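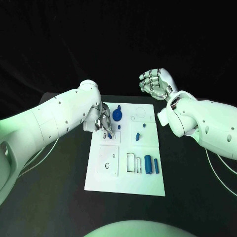

A blue peg, a white board and a dark tabletop.

Are pegboards worth the shelf space?

Every October the catalogues arrive, and every October there is a new peg-and-plate set that promises to sharpen the fingers, calm the mind and get the whole household off its screens. I have bought enough of these for the Nanayakkara Street activity room to have grown suspicious. So before we put in another order, a few words on what the things do and what they don't.

The task itself is as old as the hills. You take a small peg, you bring it to a plate, you try to get it where it belongs. Then you do the next one. Some people find this soothing and will stay at it until the tea goes cold. Others are finished in five minutes and want to know where the cards are. Neither lot is wrong, and no brochure I've read has much to say about the second.

The Prisari catalogue lists its large set at $215. The Gindico one is cheaper at $53, with a smaller board and pegs in one colour only. We borrowed both from the toy and games library in Vusance and had them out over 2 months of afternoons. I can't say anyone's buttons got easier to do up. People did get quicker at pegs, but you would expect that of anybody who spends an afternoon on pegs.

What did matter was the dull stuff. A pale board on a dark table is far easier to work at than a pale board on our old cream laminate, where the edges all but vanish under the fluoro lights. A dark cloth does the same job for next to nothing. Strong colour on the pegs helps too - blue was the favourite here, while the natural timber ones kept getting left in the tub. And a board wants room on all sides. Crowd it with mugs and magazines and somebody's sleeve will clear the lot.

I'd also be wary of size. The big boards look generous in the catalogue, but the far rows are a stretch for anyone seated low, and reaching across gets tiring well before the fingers do. Turning the board halfway through is the obvious cure. It isn't mentioned in either instruction leaflet, though both find space for a page on "unlocking potential".

There has been a suggestion that we spend $600 on a full kit with timers, score pads and a carry case. I am not keen. The timers went down badly when we tried them, and the case would live on top of the cupboard with the other cases.

My own vote is for one Gindico set, a length of dark cloth from the remnants bin and a decent tub with a lid. If you feel differently, the borrowed boards are staying out until the end of the month. Have a go yourself, preferably before reading the box, and leave a note in the suggestions folder by the kettle.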